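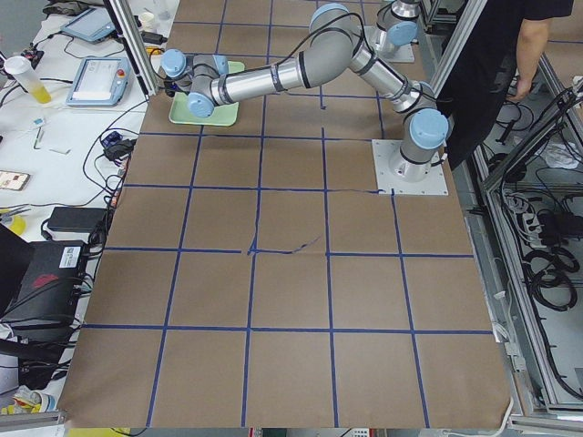 Zuletzt geändert: Montag, 16:40 Uhr — Protokollführung

# Protokoll der Abstimmung Wärmenetz Trevitz, Abschnitt Süd

Beteiligt: Netzbetrieb Trevitz, Planungsbüro Taren, Tiefbau Drondow, Liegenschaften. Die Messtechnik (Yang) war per Telefon zugeschaltet, ab TOP 3.

## TOP 1 Protokoll der letzten Sitzung

Ohne Änderung angenommen. Der offene Punkt »Schachtdeckel Klasse D« wird unter TOP 4 geführt.

## TOP 2 Stand Trasse

Drondow meldet 3.762 m Rohrgraben hergestellt und verfüllt. Offen ist die Querung der Bahnhofstraße. Die verkehrsrechtliche Anordnung liegt vor, gilt aber nur für halbseitige Sperrung. Drondow prüft, ob die Muffenmontage in zwei Teilabschnitten möglich ist, und legt einen geänderten Bauablauf vor.

Die Dichtheitsprüfung der Muffen im Teilabschnitt 2 wurde mit Luft bei 0,2 bar durchgeführt. Eine Muffe wurde beanstandet und ersetzt. Prüfprotokolle gehen an Taren.

## TOP 3 Hausübergabestationen

- 18 Stationen sind bestellt, davon 6 geliefert und im Lager Trevitz eingelagert.
- Die Rücklauftemperatur wird auf maximal 50 °C begrenzt. Die Liegenschaften weisen darauf hin, dass zwei Bestandsgebäude diesen Wert ohne hydraulischen Abgleich nicht einhalten werden.
- Yang liefert die Wärmemengenzähler mit M-Bus-Ausgang. Die Adressvergabe erfolgt durch den Netzbetrieb, nicht werkseitig.

Beschluss: Der hydraulische Abgleich der beiden Gebäude wird vor Inbetriebnahme beauftragt. Kostenstelle Liegenschaften.

## TOP 4 Schächte und Armaturen

Für Schacht S4 fehlt weiterhin der Nachweis der Auftriebssicherheit. Taren reicht die Berechnung nach. Die Schachtdeckel werden in Klasse D 400 ausgeführt, auch im Gehwegbereich — der Mehrpreis ist mit dem Netzbetrieb abgestimmt.

## TOP 5 Pufferspeicher

Taren schlägt 2.000 l Zusatzvolumen in der Unterzentrale vor. Der Netzbetrieb hält die Einbringöffnung für zu klein. Aufmaß durch Taren, Entscheidung vertagt.

## TOP 6 Verschiedenes

Die Leckageüberwachung (nordisches System) wird abschnittsweise eingemessen. Schleifenwiderstände sind je Abschnitt zu dokumentieren. Bestandspläne künftig nur noch als DWG und PDF, Lagebezug ETRS89/UTM.

## Offene Punkte

| Nr. | Aufgabe | Zuständig |
|---|---|---|
| 1 | Bauablauf Bahnhofstraße | Drondow |
| 2 | Auftriebsnachweis S4 | Taren |
| 3 | Aufmaß Einbringöffnung | Taren |
| 4 | Adressliste M-Bus | Netzbetrieb |
| 5 | Beauftragung Abgleich | Liegenschaften |

Nächste Sitzung im Dezember, Einladung folgt durch den Netzbetrieb.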